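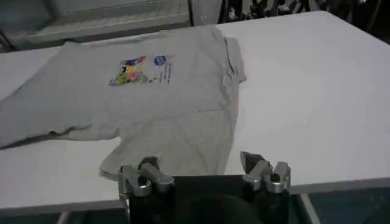

## An afternoon at the Hornel open day

I had been meaning to get out to Hornel for years, and every year something got in the way (a cold, a birthday, once a flat tire two streets from home). So when the card came through the door saying the old knitting mill would be open to visitors again, I put it on the fridge and told everybody in the house that I was going, and whoever wanted to come could come. In the end it was three of us in the car, with sandwiches, which we had eaten before we were even out of town.

The mill belongs to Jonik, who still make T-shirts and undershirts there, though on a much smaller scale than they used to. You park in the field behind the boiler house and walk up past the river. It had rained in the night and the path was soft, so wear decent shoes if you go. Entry is free. The guided tour costs a little and I would say pay it without thinking twice, as the knitting hall is locked unless you're with a guide.

And the knitting hall is the thing! I don't know what I was expecting, something like a big sewing room I suppose, but the machines are round and taller than I am, and the fabric comes down out of the middle of each one as a tube. Our guide stopped one so we could look up inside at the needles. The one by the door has 1,726 of them, and if a single needle bends you get a line running down the whole roll, and somebody has to notice it. She showed us a piece with a line in it and I honestly could not find it until she put her finger next to it. After that I couldn't stop seeing it, and I have since checked every shirt in my own dresser.

From there you go down to the cutting room, where the fabric has to rest for a day before anybody touches it. It's been pulled tight on the roll and it needs to shrink back on its own, otherwise your shirt does it for you in the first wash. I liked that very much. My sister, who sews, asked a long question about side seams and got an equally long answer, and I will spare you both, but the short version is that a shirt made from a tube doesn't need side seams at all, and the ones that twist around your body after a few washes do so on account of how the yarn was spun. I had always blamed my dryer.

## Upstairs, and the shop

The upper floor is where they keep the finishing and printing, and it's much quieter up there. Printing is mostly short runs now, for clubs and school teams and so on. The ink has to be cured with heat, and the test is simply to stretch the print and see if it cracks. There is a smell up there, a bit like a new shower curtain, that stayed in my coat until the evening.

Jonik would like to have a proper little museum on that floor one day, with the old sample books and the price lists.

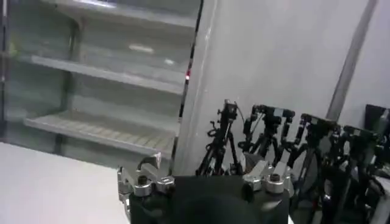 The sample books are worth asking about. They were brought out for our group on a cart, and we were allowed to turn the pages ourselves as long as our hands were clean. Each page has a square of knit glued to it and a note in brown ink, and the numbers go up to 1,483 in the last volume. Some of the squares are still so soft. There's a rib in a mustard color that I would buy today if they made it, and I said so, probably more than once.

Coffee was in the old canteen, run by the Otoditz bakery from the village, and I can recommend the poppy seed roll. The line was long but it moved. We sat by the window with a very nice couple who had taken bus 61 all the way from the station, which they said was easy and dropped them right at the gate, so you don't need a car at all.

The shop is by the exit. Seconds are in the bins on the left and they are a bargain, mostly a crooked hem or a bit of uneven dye. I came home with two undershirts and a bag of offcuts for dusting. They only take cash for the seconds, and the nearest machine is back in the village next to Urbonaitė, the shoe repair place, so bring some with you.

They open again in September, when the tour also takes in the dye house, closed this time for work on the drains. I've already put it on the fridge.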